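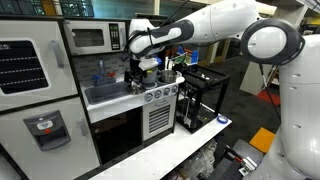
Re: play kitchen for the Gradine room

From: Tsz-kin Yuen
To: Gradine playroom list
Date: Sunday, August 18, 2024

On Friday Ctibor Mikuš wrote:

> I have 195 dollars left for the home corner and want to
> order before September. Is the white and gray kitchen worth
> having, or should I hold out for the Kiltine one at 167? My
> main worry is whether it has enough on it for four kids at
> once. Also, do our old pots fit?

Ctibor,

I'd get the white and gray one. The fridge is the tall unit on the left, with a water dispenser in the lower part, and that is where the little ones go first. The microwave is up above the counter. The sink has a silver faucet with a blue tap and a red tap, so you can do the hot and cold talk there.

The stovetop is right next to the sink. Two small pots go on it side by side, the gray one and the silver metal one. I would not try a third. There are five round knobs along the front with the oven under them.

The space under the sink is open, no door. I'd put the plates there and keep the food in a bin – otherwise it all ends up in the sink.

Four kids is tight but it works if one is on the fridge and one is serving at the table. The Kiltine is 35 inches wide and I think you would notice the difference.

On the pots, bring yours over and try them. The big one from the Fevirance set is probably too wide. The small ones should be fine.

If you order, leave 40 minutes for the screws and sort them into cups before you start. I can help any afternoon except Thursday.

Tsz-kin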